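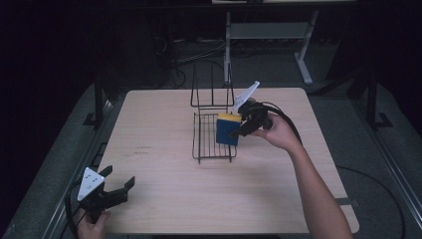
Two hand-held grippers, one sponge, one dish rack at the Komel lab.

Karim Semaan let me try both pairs they're comparing, and I went straight for the sponge (of course I did!). The first pair pinched too hard — my thumb got tired after 19 tries.

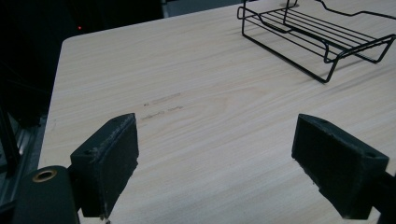 Finger pads were what I'd come to ask about. Bilal Saab has logged 3,000 grasps on the Livudano set and likes a soft facing. I looked closely at the right finger, with its slightly fuzzy inner face, and I want that on ours!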